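Night Sky Meteor Watch: Call for Visual and Radio Observers

Erska is seeking observers for its next season of coordinated meteor counts. The season opens in March and covers both the minor spring showers and the stronger activity of late summer. Applications are open to individuals and to small clubs with a fixed observing site.

Background

Erska runs a network of 146 registered sites that report hourly meteor counts in a common format. The counts are used to estimate how shower activity rises and falls from night to night, and to compare naked-eye rates with radio echoes recorded over the same hours. The present gap in coverage is in the middle longitudes, where a run of cloudy nights at one or two sites can leave a shower peak without any usable data.

Two types of observer are needed. Visual observers record what they see from a reclining position under a dark sky. Radio observers leave a receiver running and submit a log of forward-scatter echoes from a distant transmitter. An applicant may register for both, but the two logs must be kept separate and must not be adjusted to agree with each other.

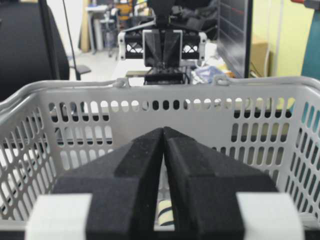
Gripper with black fingers and white pads.

Requirements for visual observers

Applicants must be able to observe on at least four nights per month outside the bright-moon period. Each session should last two hours or longer, not counting breaks. The site needs a limiting magnitude of 5.5 or better near the zenith and a clear view down to 30 degrees in at least one direction. Observers who wear glasses should wear them during sessions.

No optical equipment is used. A reclining chair, a dim red light, a voice recorder or paper log, and a clock set to Universal Time are sufficient. Clock error should be checked at the start and end of each session and written in the log header.

For each meteor the observer records the time to the nearest minute, the magnitude to the nearest half step, and whether the path traces back to an active radiant. Sky conditions are estimated every 30 minutes by counting stars in one of the standard fields. Intervals with more than 20 percent cloud should be logged but will be given low weight in the reduction.

Requirements for radio observers

Radio stations must run unattended for at least 20 hours per day during a campaign. Any receiver with stable tuning in the VHF range is acceptable, together with a fixed antenna and a computer for echo detection. Antenna bearing and elevation must be measured once and then left alone for the season. If the antenna is moved, even slightly, the station is treated as a new site from that hour forward.

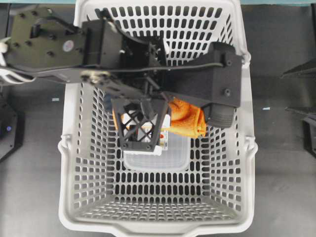

Echo counts are submitted in one-hour bins. Stations are asked to flag hours affected by lightning, aircraft reflections or sporadic E, and to leave those hours in the file. Deleted hours cause more trouble in the reduction than noisy ones – the software can down-weight a bad hour but cannot tell a removed hour from a power failure.

Reduction and data use

All logs pass through Girkmont, the network's reduction package, which corrects for radiant height, limiting magnitude and cloud. New observers receive a copy along with a set of practice logs. Results are released to all participants at the end of each campaign, and site records remain available for outside study under the observer's site code. Observers who prefer not to be listed by name may say so on the form.

Training

New visual observers complete four practice sessions before their counts enter the main set. Practice logs are compared with those of an experienced observer from the Firkenby or Jõgi group watching during the same hours, and written comments are returned to the applicant. Radio applicants submit one week of test data instead.
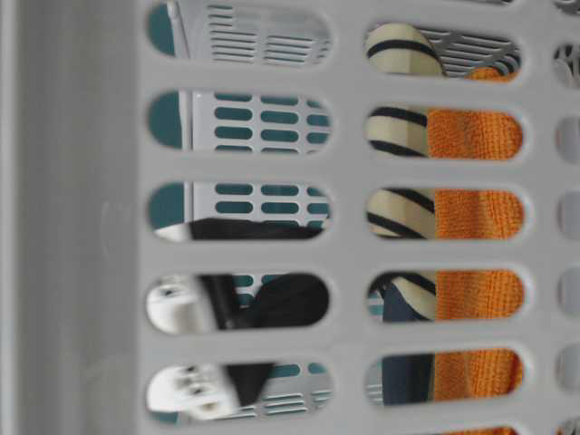 Participation is unpaid. Erska does not supply receivers, antennas or travel funds, but it can lend a calibrated sky-brightness meter for the first season. The borrower pays return postage.

How to apply

Send the following to the Erska observer desk, using the contact form on this site:

Site latitude, longitude and elevation
Type of observing (visual, radio or both)
Estimated limiting magnitude, or receiver and antenna details
Months available
Previous observing experience, if any

Applicants under 18 need written consent from a parent or guardian. Clubs should send one form per site – not one per member – and attach a list of observers. Applications received after the season opens will be held for the late-summer campaign.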